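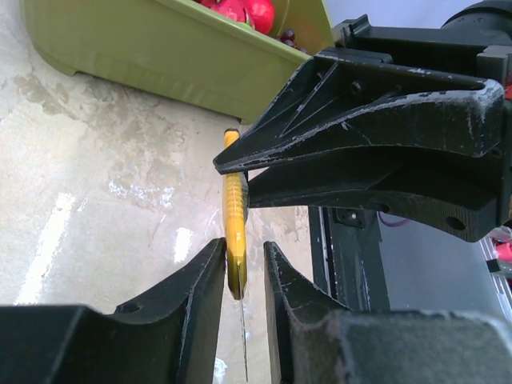
Photo: work surface

Bench Hand, Trimming and Kitting (part-time, could grow)
Sturwood Craft Supply, Dindel
Posted Apr 30, 2024

We sell craft kits by mail. Paper, felt, card, cork, balsa, and a little booklet that tells you what to do with them. Before any of it goes in a box it has to be cut to size, and a surprising amount of that still comes down to a person, a thin blade and a work surface that has seen better decades. We would like that person to be you, provided you read to the end of this.

The work

You'll trim sheet stock to the sizes on the cut card, sort the pieces into trays, and pack kits from the trays. On a normal shift you'll pack 100 kits. In November, when the entire country decides to make its own gifts, it's closer to double, and we bring in extra people and better snacks.

Mornings are cutting, afternoons are packing. We tried it the other way around and got a lot of crooked felt.

You will also be in charge of your own knife. That means changing the blade when it drags, putting the old one in the blade tin, and setting the knife down where the next hand can find it. The handles we buy are yellow so they show up against the bench. People lose them anyway. The record is held by one that went out inside a Jastska lantern kit and came home in a padded envelope with a very polite note.

The bench

Pale beige, stained, and staying that way. The cutting mats go on top. Please don't try to scrub it, several people have, and the stains won. You get a stool with a back, a lamp on an arm, and a share of the window. The radio is on a rota and the rota is on the wall.

What we need from you

A straight cut along a steel rule, repeated until lunch. We'll have you try it at the interview.
Enough patience to cut 200 identical squares of cork and care about the last one.
Standing and sitting in turns for a six-hour shift, and lifting cartons up to 30 pounds.
Reading a cut card in inches and in centimeters and noticing which one it is.
Basic respect for sharp things.

Nice to have

Framing, upholstery, sign making, pattern cutting, model building, or a long history of wrapping other people's presents. Being left-handed is fine – we have left-handed rules, bought at some expense and used so far by one person.

Hours and pay

Four shifts a week, starting at 9. Pay is $2,330 a month before tax, with paid breaks and kits at cost. After three months we talk about whether you want more hours, and we mean talk, there's no form.

The Lu line

We're adding a range called Lu in the fall, all small paper birds. There are a great many wings. If you have strong feelings about tiny curved cuts, good or bad, mention them in your note so we can seat you accordingly.

How to apply

Send a short note and your work history to the Dindel workshop, by mail or through the contact page. No cover letter in the grand style, please. Tell us what you have cut, glued, folded or packed, for money or otherwise, and when you could start. A photo of something you made is welcome. A photo of you is not needed.

We answer everyone, usually within two weeks. Interviews take an hour, half of it at the bench. Wear sleeves you can push up. Closed shoes are required past the front counter, and yes, that includes the interview.

Parking is behind the building, next to the blue dumpster.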